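Simulated arm stops short of the table, contact reads early

truton_bench
Posted 3rd August

Home build, arm in simulation first, hardware later. Table pick test, camera view from last night's run.
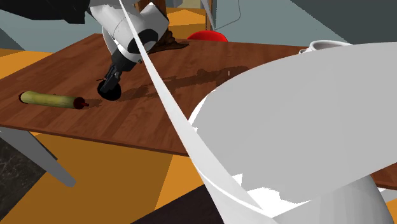
The controller reports contact while the pad is still a small gap above the wood. It then closes and lifts nothing. Physics step is 1000 Hz, contact stiffness 2000, everything else default. Same result with the target moved to either end of the table. I have reloaded the table model twice.

osman705
Check the collision mesh on the tabletop before touching the controller. If it was exported as a convex hull, any lip or rim on the model raises the whole surface.

gravton
Disagree. A hull on a flat top is still flat. More likely the contact margin on the pad. Some simulators report contact as soon as two shapes are inside the margin, before there is any force. Print the normal force at the step where your flag goes true.

truton_bench
Force is zero at that step. Margin was never set by me.

gravton
Then it inherited one. Set it to zero on the pad only and rerun.

osman705
Zero margin at that stiffness will make the pad buzz on the surface. I would gate the flag on force and leave the margin alone. Draw the collision shapes too, takes a minute.

Retno Siregar
Both could apply. On the Hosholm shop arm we had a margin and a bad hull at once, and fixing one hid the other until March. Draw the shapes first.

truton_bench
Collision shapes drawn. Tabletop is a plain box and lines up with the visual. Pad shape is a cylinder, longer than the visual pad. Margin on top of that.

osman705
So not the table. I still would not zero the margin.

truton_bench
Shortened the cylinder, kept the margin, flag now needs force over a threshold. First true flag is at step 2849 and the pad is on the wood. Lifting is a separate problem, the grip slips on the cylinder. New thread for that.

gravton
Post the friction values when you do.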